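The party bag has got out of hand

Nov 23, 2020

I have a drawer in my kitchen that won't shut, and I blame other people's birthdays. It's full of whistles, bouncy balls and tiny notebooks (who is writing in these?), all of it carried home in shiny bags by my two children since they started school in Tridley.

When I was small you got a slice of cake in a napkin and, if the parents were feeling flush, a balloon. I loved that balloon! I'd keep it on the end of my bed until it went soft and wrinkly, and I don't remember once asking where the rest of my presents were.

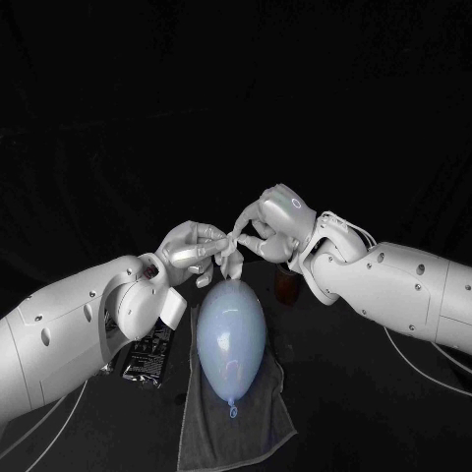 Then in May I sat down to plan my daughter's party, a very small one in the garden, and found myself pricing up personalised pencil tins at midnight. Two pounds each, plus postage. I shut the laptop and went to bed cross.

So we did cake in a napkin. I worried about it for days beforehand, I really did, and I even wrote a grovelling message to the other parents, which I then deleted, rewrote and sent anyway. 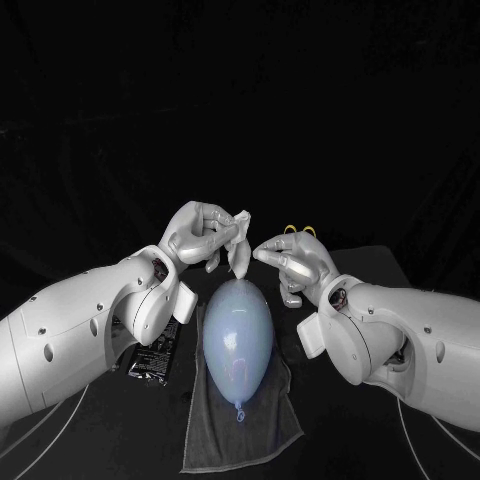 One mum from Nusby wrote back within minutes to say thank goodness, she'd been dreading her son's turn, and would I mind terribly if she copied me? Another said her lot would riot without sweets, so she'd be sticking with the bags, thanks all the same. Fair enough. I've put a few sweets by for next year, just in case, and they're in the drawer with the whistles.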